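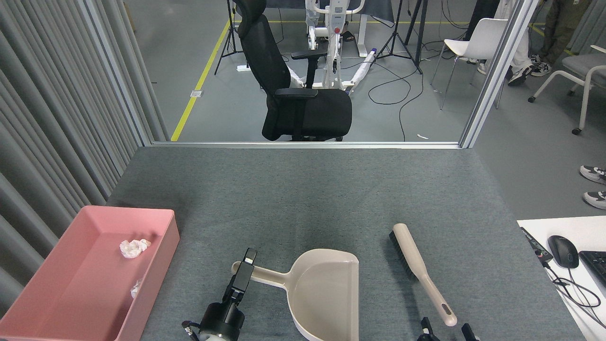

Desk-level cleaning should be done with a hand brush and dustpan, and offices should stop buying compressed air for it. Air moves debris; a brush collects it. On felt the difference is larger, as fibers hold grit that a blast only relocates. A beige pan and a black-bristled brush like these, with a tray alongside for paper scraps and used tissues, cover the whole job. At the Vokmont office we went through 36 cans in a year. The brush sets cost less and are still in service. My one objection to the common design is the short pan handle, which puts the knuckles against the surface.

Comments (3)

deskrat157: Felt needs a lint roller. Bristles push crumbs in.

Osance: Agree on cans. Keyboards are the exception.

mopandpail: Which bristle stiffness?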